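Small bathroom thread. We moved into the flat in Hustdale in February, and the bathroom is the room I've had to learn how to clean. It has a toilet with a bidet seat, a curved shower and beige tile on everything else.

The bidet seat first. I had never owned one. The control panel sticks out along the left side and it's covered in little buttons. For the first week I wiped it with a soaking cloth and pressed half of them by accident.

Now I unplug the seat, wipe the panel with a cloth that's barely damp, then dry it. No spray on the buttons. I put the cleaner on the cloth.

The bowl gets cleaner under the rim first and then I leave it alone for 6 minutes while I do the sink. I used to scrub right away and wonder why the marks stayed put.

Then the brush. Around under the rim, down the sides, and last the part where the water sits. Press harder low down on the sides — that's where our staining comes back first.

There's a strap on the seat so you can lift it without grabbing the underside. Best cheap thing in the room. Get one in a color you can see.
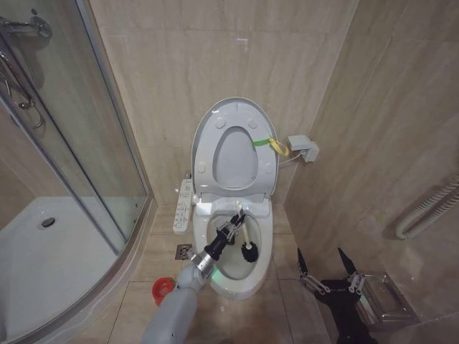

Brush in the bowl, strap on the right side of the seat.
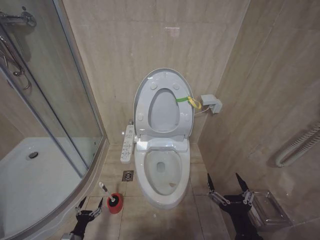

Brush in the red holder, down by the shower. 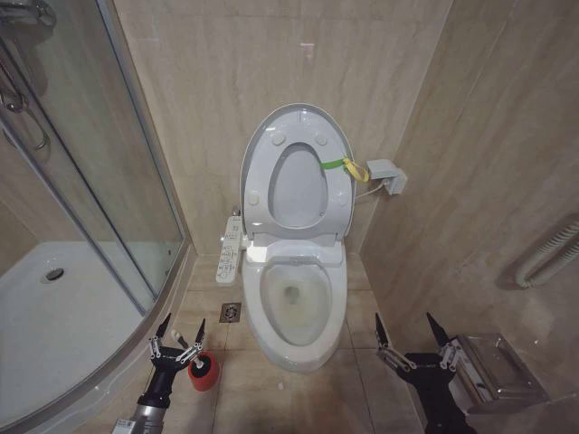
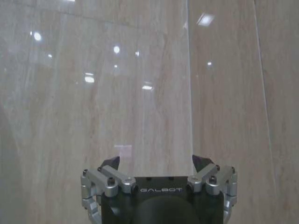
Rinse the brush in the flush, then let it drip with the handle trapped under the seat for a bit before it goes away. If you put it straight back, you get a puddle in the bottom of the holder and the puddle smells by Saturday.

Empty the holder anyway. Once a week, hot water and a drop of dish soap. I skipped this for a month in the Miltthorpe place and had to throw the whole thing out.

Floor drain next. The cover on ours lifts out with a butter knife (a retired one, it lives in the bathroom cupboard). Pull the hair, scrub both sides of the cover with an old toothbrush, pour a jug of water down so the trap stays full.

A few people have asked about the shower glass. Squeegee after the last shower of the day, top to bottom. The curve makes it awkward, so I bought a narrow one with a soft blade. It's made by Tason and it was the cheapest in the store.

Hard water spots get white vinegar and warm water, half and half, on a cloth. Keep it off the tile if your tile is real stone. Ours only looks like marble, and I still keep it off the grout.

The shower tracks I do with a cotton swab. I know how that sounds. They take ten minutes and I do them about twice a year.

Floor goes last, dry first and then wet. If you mop over dust you just push it into the grout lines. I sweep behind the toilet with a hand brush and work back toward the door.

Whole room takes me 22 minutes when I keep up with it and most of a morning when I don't. I haven't found a good way to get behind the base of the toilet — if you have one, post it below and I'll try it.

2,835 likes · 100 shares · 22 comments

More from this account
Descaling the kettle with what's in the cupboard
Duan mop heads, three months in
What I left behind when we moved out of Miltthorpe
Laundry day with one drying rack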